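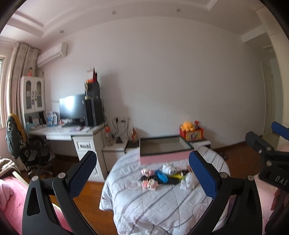
Protokoll der Teamsitzung, Beratungsstelle Kasell
Februar, Beginn 9.30 Uhr, Besprechungsraum im 1. Stock

Anwesend: Pao-chu Hsiao (Leitung), Kuo-hua Shih, Ching-wen Lo, Tin-yau Liu
Entschuldigt: Hiu-tung Chow
Protokoll: Liu

TOP 1 Protokoll der letzten Sitzung
Wird ohne Änderungen angenommen. Der offene Punkt Türschild ist erledigt.

TOP 2 Warteliste Schlafstörungen
Auf der Liste für die Schlafgruppe stehen derzeit 27 Personen. Die Gruppe hat 16 Plätze. Shih schlägt vor, die übrigen Anfragen zunächst in Einzelgesprächen zu klären und an die Praxis Fernwood zu verweisen, falls dort Kapazität besteht. Lo gibt zu bedenken, dass Fernwood im Herbst selbst niemanden aufgenommen hat. Hsiao fragt dort nach.
Beschluss: Erstgespräche werden allen angeboten, die Reihenfolge richtet sich nach dem Eingang der Anmeldung. Einstimmig.

TOP 3 Ablauf der Schlafgruppe
Lo stellt den überarbeiteten Ablauf vor. Das Schlaftagebuch wird künftig schon vor dem ersten Termin ausgegeben. Die Einheit zur Bettzeitenbeschränkung rückt nach vorn, die Entspannungsübungen bleiben am Ende jedes Termins. Diskutiert wird, ob Teilnehmende mit Schichtarbeit in dieselbe Gruppe passen. Shih ist eher dagegen, Lo möchte es versuchen - eine Entscheidung wird vertagt, bis Chow wieder da ist.
Bei Verdacht auf Schlafapnoe bleibt es beim bisherigen Vorgehen: erst hausärztliche Abklärung, dann Aufnahme in die Gruppe.

TOP 4 Fragebögen
Der Rücklauf der Abschlussbögen ist schwach. Im Archiv liegen mehr als 100 Bögen, die noch nicht eingegeben sind. Liu übernimmt die Eingabe und meldet sich, wenn es zeitlich nicht geht. Frage 3 im Bogen (Einschlafdauer) wird oft missverstanden und soll neu formuliert werden. Entwurf: Lo.

TOP 5 Supervision
Das Angebot von Castillo liegt vor. Die Termine am Nachmittag kollidieren mit der offenen Sprechstunde. Hsiao bittet um Alternativen am Vormittag.

TOP 6 Verschiedenes
- Der Schlüssel für den Gruppenraum hängt ab sofort im Sekretariat.
- Die Fortbildung bei Hilen ist ausgebucht, Shih steht auf der Nachrückliste.
- Neue Faltblätter sind bestellt, die alten bitte noch aufbrauchen.

Ende der Sitzung: 11.10 Uhr
Nächste Sitzung im März, Einladung folgt per Mail.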